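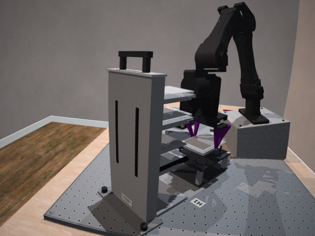 # Gripper trial FAQ

Last updated April 26, 2023

We get the same questions about the tray-handling comparison every time a vendor slide gets forwarded, so the answers are collected on this page. If you sell grippers, you may not like all of them.

## What did you compare?

Two sets of fingers on the same arm, doing the same job: take a tray off a rack shelf, put it on the platform fixture, put it back. One set is the Plaller parallel fingers. The other is the tapered Rastogi pair, the purple ones. The controller was Eltolent throughout.

## Was any of this done on real hardware?

Not yet. Everything so far is simulation. The rack, the breadboard and the arm are models, and so is the friction, which is where I'd start asking questions. Real trays flex. Real shelves get bumped and nobody logs it.

## So why should I believe the numbers?

Believe them a little. We ran 2,932 pick-and-place cycles in total. That sounds like a lot until you remember that a simulator will happily repeat the same mistake all night. A big count tells you the result is steady. It doesn't tell you the result is right.

## Which fingers did better?

Rastogi, on the version of the test where the tray starts slightly crooked. Over 500 crooked starts each, Plaller dropped or jammed the tray 244 times and Rastogi 100 times. With the tray sitting straight, we couldn't separate them.

I wouldn't put either figure in a purchase request. One failure in five is still terrible for a machine you plan to leave alone.

## The brochure says the tapered shape "self-centers." Does it?

Sometimes. If the tray is off to one side, the taper helps. If it's rotated, the fingers can just as easily push it farther around. We haven't found the angle where one turns into the other, and the brochure doesn't give one.

## Do the fingers fit between the shelves?

Yes in the model, with less room than I'd like. Approach from the open side of the rack and keep the wrist level. The housing above the fingers is bulky, and it's the part you should worry about when you go for a lower shelf.

## Do I need a camera?

For this test, no. The simulator hands the controller the exact tray position, which is a gift you won't get on a bench. Diltitgate has offered a wrist camera for the next round. Until we've run with it, treat any claim about "vision-ready" grippers as a claim about a bolt pattern.

## Can I use the flat marker on the breadboard as a position reference?

Please don't. None of our runs used it, and we haven't checked how well a camera would read it.

## Can I rerun the test with my own gripper?

Yes. Send the finger geometry and a mass for the whole assembly, including the housing. Vendors like to quote the fingers alone. We use the same start positions for every gripper and we don't tune grip force per product.

## When do bench results come out?

We're aiming for June. If the bench disagrees with the simulation, we'll post both sets and leave the old answers up.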